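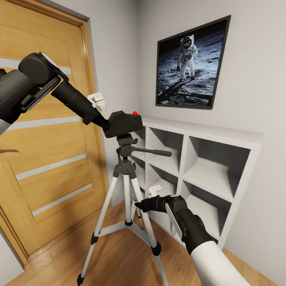
Ticket 851 – Left gripper slips on device body, tripod task (sim)
Opened: 21/03/2026
Status: Open, waiting on vendor
Component: Vikine parallel gripper, compared with Presow soft-pad gripper
Controller: Ultach, default gains

Summary
The Vikine gripper is supposed to hold the black device on top of the tripod while the right arm goes for the legs. The release notes say slip on boxy objects is fixed. I don't believe it is. Left arm clamps the left side of the device, right gripper comes in at mid-leg height, and when the right one closes, the left grip creeps.

Steps to reproduce
1. Load the Mwakyusa room scene, tripod standing, legs spread.
2. Left arm: clamp device from the side.
3. Right arm: approach legs near the spreader, close.
4. Log left finger position until the right arm lets go.

Expected: no movement at the left fingers.
Seen: slip in 16 of 96 runs with Vikine.

Update 1
Support suggested raising friction on the finger pads. Did that. Slip went away, and so did any reason to trust the result. With the value they gave me the gripper could hold a wet fish. Put it back to the measured number.

Update 2
Swapped in Presow, same arms, same poses, same 96 runs. Slip in 9. Better, but the soft pads sink into the device mesh on some closes, so I'm not ready to call it a win. Somebody will want to put this in a slide. Please don't yet.

Update 3
Tried the controller instead. Lowered the right arm's closing speed and left everything else alone. Vikine slips dropped to 11. That points at the shove coming up through the tripod more than at the fingers. Support's reply was that the controller "is not a known factor." It is now.

Update 4
Checked the contact log at step 700, where most of the bad runs start to drift. Left finger force dips for a few steps, then recovers – always just after the right gripper touches a leg. Same pattern with Presow, smaller dip. Logs attached for both.

Not tried yet
– Top grasp on the device instead of side
– Right arm on the center column, away from the legs
– Locking the pan head joint in the model (it may be loose, the file doesn't say)
– Anything on real hardware

Request to vendor
Send the test setup behind the "slip fixed" line in the release notes, including object mass and pad friction. If it was one arm and a box on a table, say so and I'll retitle this ticket. Leaving priority at medium until the head joint is checked.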